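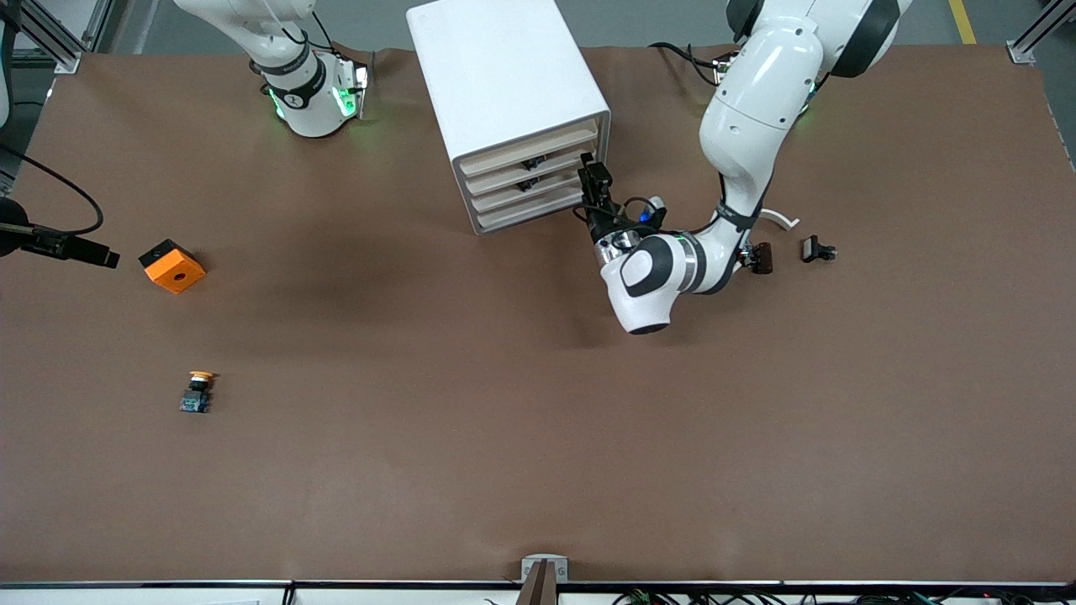 Brown paper over the worktable, drawer cabinet towards the far side.

Workshop Notes: Care and Minor Repair of Prayer Books, Hymnals and Family Bibles

These notes cover books in ordinary use: pew copies, home prayer books, study Bibles printed in the last hundred years or so. They don't cover manuscripts, scrolls, or anything valuable enough to be insured separately. Those go to a conservator. A scroll used in worship may also have rules about who can mend it and with what, so ask before opening it.

The notes were first written up for the Kimgate parish library, which holds 1,566 volumes, most of them hymnals in poor shape.

Setting up

Cover the table with plain brown paper and change the sheet when it picks up adhesive. Newspaper transfers ink to damp cloth and shouldn't be used. Wash and dry your hands. Cotton gloves are more trouble than they are worth on thin Bible paper — they catch on the page edges.

Keep tools in a drawer unit, one type per drawer, labelled on the front. Adhesives go at the bottom, lids up.

Basic kit:
Bone folder
Soft brush, 30 mm
Wheat starch paste or neutral pH PVA
Japanese tissue in two weights
Waxed paper
Blotting paper
Two flat boards and a weight
Vinyl eraser and a fine grater

Dry cleaning

Do this before any repair. Hold the book shut and brush the top edge away from the spine, then the fore-edge, then the tail. Open it and brush down the gutter at the front, middle and back.

For grey finger marks on the lower corners, grate some vinyl eraser over the page and move the crumbs in small circles with a fingertip. Brush off completely. Don't work over gilt edges, red-letter text or coloured initials. Pencil notes come away with the dirt, so check first whether the family wants them. Births and marriages recorded in the front should be left alone entirely.

Candle wax

Leave it to harden. Put a small page in a zip bag in the freezer for an hour if the book can be spared, then lift the wax with the edge of the bone folder held nearly flat. What remains will be a translucent stain. Place blotting paper on both sides of the leaf and pass a tacking iron over it at the lowest setting, moving to a clean patch of blotter each time. Stop after 3 passes. Further heat drives the wax into the next verse.

Coloured candles leave dye behind. There is no safe home treatment for it.

Torn pages

Never use sticky tape, including the kind sold as "archival". Tear the Japanese tissue along a wet line so that the edge is feathered. Brush on thin paste, lay the strip over the tear, and tap it down through waxed paper. Blot, replace with dry waxed paper, close the book and weight it overnight.

India paper cockles with very little moisture. Use the lighter tissue and the thickest paste that will still brush out.

On two-sided text the repair should go on whichever side has the wider margin. Hebrew and other right-to-left books open from the opposite cover, and the page numbering follows. Check the direction before you collate loose leaves or tip in a replacement. The Testau hymnal and the older Mocanu psalter both have unnumbered plates, and these need a pencilled number on the back before they are taken out.

Loose hinges

Stand the book upright with the boards open slightly. Coat a thin knitting needle with PVA, slide it down the gap between the spine and the endpaper, and roll it against the joint. Remove the needle. Close the book, press the bone folder along the outside groove, and put waxed paper inside both covers. Weight for 8 hours.

If the text block has dropped out of the case altogether, glue alone won't hold it. It needs new mull and new endpapers.

Ribbon markers

Frayed ends can be trimmed at an angle and touched with a very small amount of PVA. Polyester ribbon may be heat-sealed; silk and rayon may not. A replacement ribbon should be the diagonal of the page plus 40 mm, glued to the spine lining beneath the headband.

Ribbons left wet or folded will stain the page. Pull them straight before shelving.

Leather covers

Dust with a dry cloth. Don't apply saddle soap, olive oil, or furniture polish. Red powdery leather is beyond dressing and should be wrapped in acid-free paper.

Storage

Shelve upright, supported, spine level with the shelf edge. Large family Bibles lie flat, never more than two high. Keep them off outside walls and away from the vestry heater. In the Plumberg hall cupboard the back panel sweats through winter, and books there stand on battens with a hand's width of air behind them.

Inspect for silverfish in December and again at midyear. Sticky traps go along the skirting, not on the shelves. Replace them once they are dusty.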